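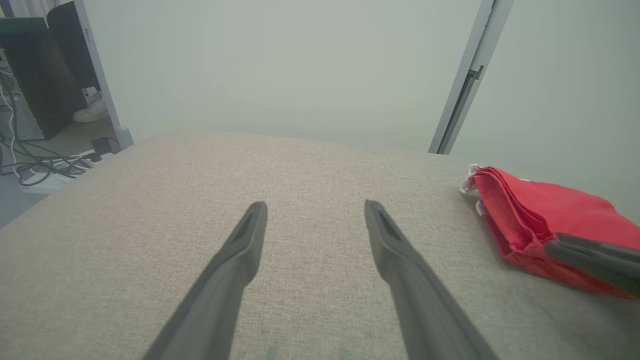

Ferkine Bimanual Control Stack: Frequently Asked Questions

Applies to release 14 and later. For installation see the Setup page.

General

What does Ferkine cover?
Motion planning for two arms, gripper control, wrist camera perception and the episode recorder. It does not include arm firmware. Drivers for the Droston and Hosau arms are shipped as separate packages and must match the version of the core.

Can I run one arm only?
Yes. Set arms.active to left or right in the station file. The planner still loads the geometry of the idle arm and treats it as a fixed obstacle at its last reported position. If the idle arm is powered down, enter its joint values by hand or the planner will refuse to start.

Perception

The wrist camera segments the gripper's own fingers as an object. How do I stop this?
Run the finger mask tool once per camera with the gripper fully open, then again fully closed. The tool stores both masks and interpolates between them from the encoder reading. Repeat the procedure after any change of fingertip or camera bracket. The masks are tied to the lens profile, so a copied profile needs new masks too.

The mask works, but the other arm's finger is still detected.
The stored mask covers only the fingers of the gripper that carries the camera. Fingers of the second gripper are removed by projecting its model into the image, and this needs a valid arm-to-arm calibration. An error of 3 mm is enough to leave a thin strip along the finger, and the cloth detector will often join that strip to the cloth underneath. Recalibrate first. If the strip remains, increase mask.dilate one step at a time.

Folded cloth is returned as several objects. Is this a fault?
No. Deep folds produce strong shadow edges and the default settings split on them. Use the textile preset, which merges neighbouring regions of the same hue. A tag or lining in a second colour may still be reported separately; set merge.small_regions to true.

Why are there detections on the wall or floor?
No work area has been set. Draw the polygon on the tabletop in the station editor and anything outside it is dropped before segmentation. With a padded or rounded surface, draw the polygon inside the curve of the edge. Depth near the edge is poor and grasp points placed there tend to fail.

Planning and control

How is table height handled on a soft surface?
The planner assumes a rigid plane. For upholstery or foam, set surface.compliance and lower the contact force limit. Probe the height at several points and use the highest.

Both arms stop when they approach the same cloth. Why?
The shared zone lock permits one gripper at a time unless the task is marked as cooperative. Add cooperative: true to the task step. Speed inside the shared zone is then capped, and the cap cannot be removed from the task file.

What does error 238 mean?
The gripper command was older than the permitted delay when it reached the driver. Check the network load first, then the clock offset between the two controllers.

Recording

Which streams are saved?
All enabled cameras, joint states, gripper positions and commands. Masks are saved as a separate stream and the original images are left unchanged.

Can I replay an episode recorded with Timmermans?
Import is supported for joint and gripper data. Camera timestamps from Timmermans are stored per file, so run the retime script before import. Episodes with a match score below 94 are rejected and listed in the import log.

Where are the logs?
In the station folder under logs, one file per session. Attach the complete file and the station file to any support request.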